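**Thread, because I promised Brenda I'd write this down while it's fresh**

I've worked the small-parts bench at Rallberg for 13 years, and this August we got a robot arm. A lot of you asked how that's going, so put the kettle on, I'm going to take my time over it.

---

For anyone new here, small parts is where the fasteners, clips, caps and little plastic bits come in mixed and go out sorted. You stand, you pick, you drop it in the right place, and you do it again. We carry 479 part numbers on our side of the building. I could find most of them with my eyes shut, and on a night shift I probably have.

---

When Yogesh Upadhyay told us at the morning meeting that we'd be trying out an arm, the room went very quiet. He's a decent manager and he said straight away that no jobs were going this year. People heard "this year" louder than they heard the rest of it. I know I did.

---

So what does it do so far? Much less than I'd been lying awake over! It's a little white thing on a table, and it's learning to sort with a tray, two plates and a cube. Same colors, same spots, over and over. My grandson has toys that look more frightening.
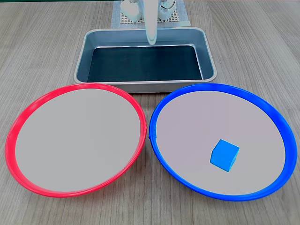 The practice table, with the red plate, the blue plate and the tray behind them. One small cube.

---

My part in it was a surprise to me. Yogesh asked for two people from the bench to help run the practice sessions, and Zsolt Fülöp and I put our hands up, mostly out of nosiness. We get two hours on it after lunch and then we go back to our own stations.

---

Freya Sedgwick is the engineer and she is very patient with us. On our first afternoon she asked me how I decide where to take hold of a part. I stood there like a fish. I've never decided! My hand just goes. It took me most of that session to work out that I come at a small square piece from the flat sides and turn my wrist a touch if it's sitting crooked.

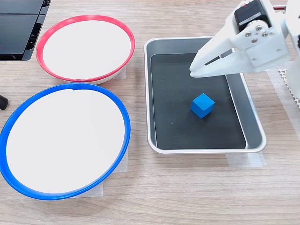

And once I'd said that out loud, Zsolt said he doesn't do it that way at all, he nudges the piece straight with one finger first. We've stood next to each other for years and had a proper argument about it in front of an engineer, who wrote down every word.

---

That's been the biggest change for me so far, if I'm trying to put a finger on it. We talk about the work now. We used to talk about football and knees. Now Thongchai Siriwan comes over from packing on his break to tell me his theory about why the caps always jam, and you know what, I think he's right.

---

It isn't all rosy and I don't want to make it sound that way. Brenda Ellwood is our rep, and she's asked for three things in writing. She wants to know who gets trained, what the training pays, and what happens to the night shift if the arm goes on the real line. She has an answer to the first one. We are waiting on the other two.

---

The pay question matters. Helping to teach a machine is skilled work, in my opinion, and at the moment it goes down on my timesheet as "bench, other." I've told Yogesh what I think of "bench, other." He laughed, but he did write it down, so we'll see.

---

Then there's the younger ones. I learned this job by doing the boring end of it, the easy mixed bins, until my hands knew what they were about. If the arm takes the easy bins, where does a new starter begin? I asked Freya, and she said she didn't know and that it was a fair question to keep asking. I liked her more for that than if she'd had a slide ready.

---

A friend at the Mellor site wrote to say theirs went in with no warning at all, just a fence up one morning and a sign on it. I feel for them. Ours is a table I can lean over, with somebody there to ask, and I do think that has made a difference to how people here have taken it.

---

The last run I sat in on was 46 tries in one session. Freya watches the numbers and I watch the fingers, and we compare afterwards over a biscuit.
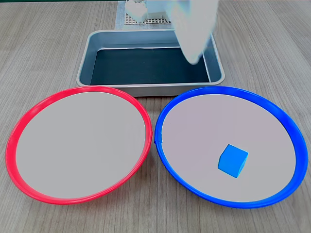

Arm on the move over the tray, cube sitting on the blue plate.

---

Several of you have asked whether I'm scared for my job. Some days, yes. I'm 58 and I'd like to finish here on my own terms. My hips would be glad to see the back of the heavy bins though, and if a machine wants those – well, I'd carry it over to them myself.

---

What I'd say to anyone with one of these on the way is to volunteer early if they'll let you. Go and stand by it and ask the daft questions. Get your rep in the room before it's plugged in, and get the pay part on paper. I wish we'd pushed harder on that one.

---

Brenda's meeting with management is at 2:30 and I've got a session straight after it, so I'll add to this thread when I hear what they said about nights. If you work with one of these arms, or used to do a job that one does now, please do tell me about it in the replies. I read all of them, even the long ones.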